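Workshop notes: hand-held gripper, second build

The second hand-held gripper is assembled and has been in use at the Siltley workshop since 26 June 2025. Arsen Hnatiuk printed the fingers and marker cubes over two evenings. Amarachi Olatunji rewrote the tracking script, which now reads the cubes at 40 frames per second on the old desktop.

Changes from the first build are small. The finger mounts are stiffer, the inner pads are glued instead of taped, and each cube is keyed so it can only go on one way round. On the first build a cube was refitted a quarter turn out and we lost an afternoon of recordings to it.
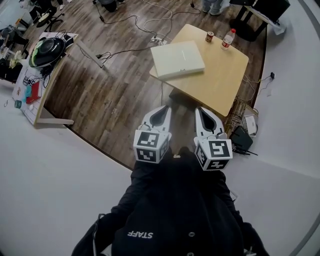 The gripper held open, with a marker cube at the base of each finger.

Calibration takes 64 poses. Hold the gripper at chest height, move slowly, and keep both cubes in view of the camera. Tracking drops out when a sleeve covers a cube, and glare from the windows has the same effect late in the day. Uchenna Bassey is testing a matt varnish on a spare pair.

The finger gap still reads slightly wide when the gripper is nearly closed. We suspect flex in the left mount. Arsen will reprint it with thicker walls in July, and until then please don't squeeze anything hard with it.

Recordings go in the shared folder under your own name. Please coil extension leads when you finish and switch off the router last, as the desktop needs it to finish copying. Spare pads are in the drawer marked Curnden.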